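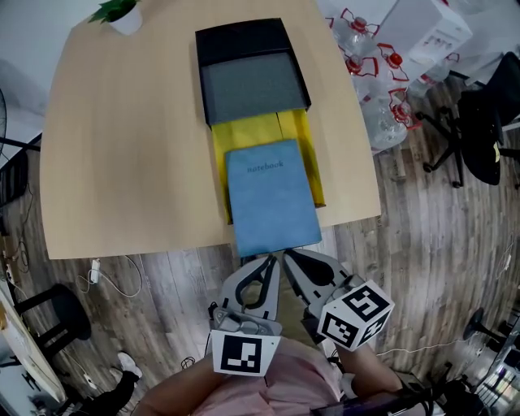
Desk-tidying week on the Niver project, and I am having way too much fun with it. We're collecting demonstrations for a policy that should be able to clear up a messy work table, and this batch is all flat stuff: notebooks, folders, loose mail. You hold the gripper in your hand, do the task the way you'd want the robot to do it, and the recording becomes one training example. The light blue notebook in my gripper is my favorite object of the whole set. It's thin, it bends, and when it's lying on the yellow folder there's only a tiny height difference to work with. Delicious problem.

2/ Current count for the notebook task: 364 demos kept. The whole Niver set is at 3,109 now, and the notebook is the one I keep asking to be put back on. People think I'm kidding.

3/ Flat things are hard for a reason you don't notice until you trade your hand for two fingers. With your own hand you'd slide a nail under the cover and be done. With a gripper you need an edge you can get both sides of, and a notebook lying flat on a table gives you exactly none.

4/ So you make one! Let the notebook stick out past the edge of the table and suddenly there's a bit you can close on from above and below. I love this move. We didn't write it in the task sheet at first, people just started doing it on their own, and then we had to decide whether we wanted it.

5/ We want it. We also want other ways of doing it, so the sheet now says to mix them up: pull to the edge and grasp, push against something with a rim and let it ride up, or pinch the spine if it's standing open a little. If every demo uses the table edge, the policy is going to be lost the first time the notebook starts out in the middle.

6/ Somebody asked in my replies about the white cubes with the black squares. Those are how we get the gripper's pose. The cameras look for the patterns and work out where the gripper is and how it's turned. Having patterns on several faces means you can twist your wrist quite far before tracking drops.

7/ Quite far, not infinitely far. We threw out 76 demos from the first round, and nearly all of them were wrist angles where the markers turned away for too long. Most of those were mine. I have a very enthusiastic wrist.

8/ Things I now say to every new demonstrator:
Look at the object before you reach.
Go slower than feels natural, but don't stop dead halfway.
If you fumble, recover and keep going. Don't restart.

9/ That last one took me a while to believe. I used to bin anything with a slip in it. Then the folks at Medutcombe ran a small comparison for us with the fumbled-and-recovered demos left in, and the policy got noticeably better at trying again after a bad grasp. Before that it would close on air and carry nothing across the table with total confidence — adorable, but no use to anyone.

10/ We shuffle the layout every 5 demos. Folder turned, notebook under instead of over, tray moved or rotated, table cleared down to one item. It's the most boring part of the day and I'm convinced it matters more than anything else we do. A model will happily learn "the notebook lives right there" if you let it.

11/ Labeling happens in Naidu at the end of each session. One line of plain text per demo, written by whoever did it. "Pull the notebook off the folder and put it in the tray." I try to vary my wording too. My vocabulary for moving a notebook has gotten impressive.

12/ Someone else asked why we don't just do this in simulation. We do some! Cevico is our sim setup and it's great for boxes and cups. Paper covers that flex, pages that fan out, one cover sticking to another — that's where I'd still much rather pick up the real thing and record it.

13/ Next up in October: envelopes. Stacks of them, some with windows, some already torn open. I've been practicing at lunch and I'm terrible at it. Can't wait.

14/ If you're collecting with handheld grippers too, tell me what your worst object is. Mine was a single sheet of tracing paper and I still think about it.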